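Batton Adds Woven Baskets to Pantry Program

Batton has added dark brown wicker baskets to its pantry supply program, and member kitchens may request them through August.
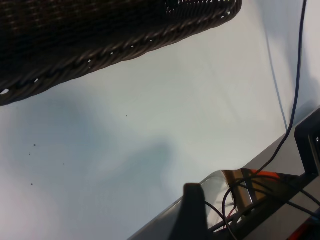
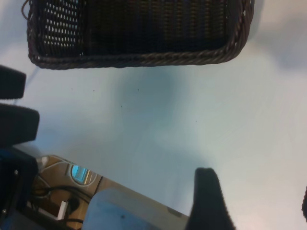
Each member kitchen may request up to 2 baskets from the Prenby storeroom, which holds 104. Crumbs can fall through the small gaps in the weave, so kitchens are asked to line baskets used for bread and to wipe the table under them daily. Requests go to the Simard Street office.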